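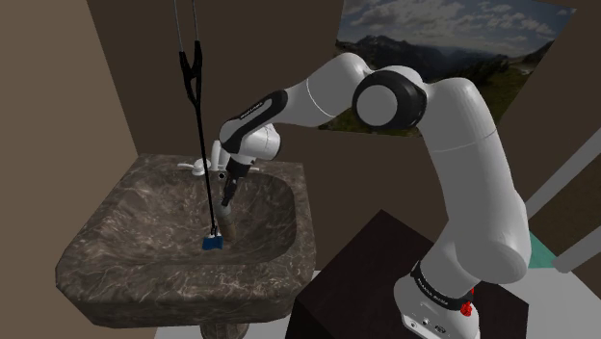 **Ticket 1015** - Appeal window closes too early for student discipline cases
**Product:** Drendgate, hearings and appeals module
**Customer:** Berport school district, student services office
**Opened by:** Xóchitl Figueroa
**Assigned to:** Alun Bowen
**Priority:** High (raised from Normal, see below)
**Status:** Resolved, one item open

### Report from customer

Good morning. We have a problem with the appeal form for suspensions. Our policy gives the family seven school days to ask for a hearing, counted from the day after the notice is delivered. A mother called our office this morning and told us that the form says "The appeal period for this case has ended." By our count she has still three days.

I checked the case as administrator and it is marked Closed, reason "no appeal received". None of our staff closed it.

Please treat this with care. The right to a hearing is in our student handbook, and the family is represented by the Ní Bhriain legal clinic, who already wrote to us and asked for an explanation. I would like to answer them with facts.

Xóchitl

### Alun Bowen, first reply

Thank you for the clear report. I can see the closing was made by the nightly job and not by a user. Could you please send me these things:

- the name of the school calendar which is attached to the case
- a screenshot of Settings > Hearings > Deadlines
- the delivery date of the notice, as your office has it on paper

Until we know more, please do not reopen the case by hand. The reopen action sends a new notice to the family, and this could confuse them about which date is valid. The mother can give her request on paper meanwhile, if your policy accepts it.

### Xóchitl Figueroa

Paper is accepted, I called her back and she will bring the letter to the school. The calendar on the case is "Default". I expected to see "Berport Secondary" there. The screenshot is attached in the portal. It shows "Count: school days", so I believe the setting is correct.

### Log, Alun Bowen

1. Copied the case to the test system, with the student's name and birth date removed.
2. Ran the nightly job with the calendar "Berport Secondary". The deadline is correct and the case stays open.
3. Ran it again with "Default". The case closes early, same as the customer has seen.
4. Opened "Default". It has no holidays and no weekends defined, so every day is a school day for it. The setting "Count: school days" is therefore obeyed, but with the wrong calendar under it.
5. Looked for how the case got "Default". The student changed schools inside the district in the middle of the process. On transfer, the case loses its calendar and takes the default one. No warning is written.
6. Searched for other cases with a transfer and the "Default" calendar. Found four more. Two of them are closed already. The list is sent to Xóchitl in the portal only, not by email.
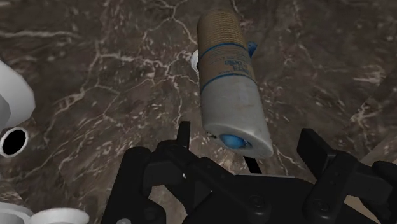 *Canister with blue bands, over the black gripper*

### Cadi Bellis (product)

I confirm step 5 is a defect on our side. Priority is raised to High. A discipline case should never close by itself when the calendar is missing - it should stop and ask a person. The fix will be in release 6.

For now I have turned off automatic closing for Berport. Staff must close cases by hand until the release is installed.

### Log, Alun Bowen

7. Attached the right calendar to all affected cases, directly in the database, so that no new notices go out. Sorcha Phelan checked each one after me.
8. Set the closed cases back to Open. The audit history keeps both the wrong closing and the correction, with the text "closed in error by system". We do not delete history lines, also not on request.
9. Tested the appeal form with the link from the original notice. It opens and accepts an attachment.

### Xóchitl Figueroa

I can confirm the form works from our side too. The mother's request is entered with the date of her paper letter. One of the other families had in fact tried to appeal and gave up when they saw the message, so their hearing will be set for Wednesday, if they agree.

Our lawyer, Ita Daly, asks for a written statement that the early closing came from the software and not from a decision of the school. She would like the audit history for each case with it, as PDF.

### Alun Bowen

The statement is in the portal, signed by Cadi. The PDF export has one small fault: it shows the times in the server's zone and not in yours. I have written a note on the first page which explains it.

**Still open:** time zone in the PDF export, moved to its own ticket. Automatic closing stays off for Berport until Xóchitl asks us in writing to turn it on.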